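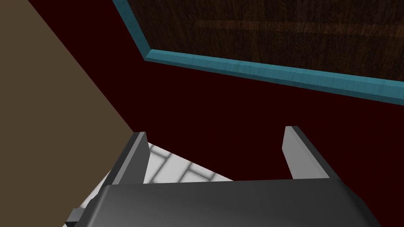 3/6/23: remote control day at Jatbridge

Five hours in the simulator today and my thumbs are wrecked! I'm on the Pekar kitchen set, steering the gripper with the handset while the software saves every wobble. The view sits right behind the fingers, so most of the time I'm peering through the gap between them at that gloomy maroon and the bit of wood panel with the teal edging (I quite fancy that teal for the bathroom, mind you). The white tiles only peep out on the left, and I still can't judge distance from them.

I got to 80 good runs before lunch, which takes me to 401 since April. Onton wants them slow and smooth, no dithering, because the robot will copy my dithering too. Fair enough, but I dither over everything! Run 188 was my favourite of the old ones, one lovely clean sweep, and I've been trying to match it ever since.

Tomorrow I'm moving on to the Coetzee arm, the real one, where you take hold of it and walk it through the job by hand. Much more my sort of thing. Must remember flat shoes and something for my thumbs.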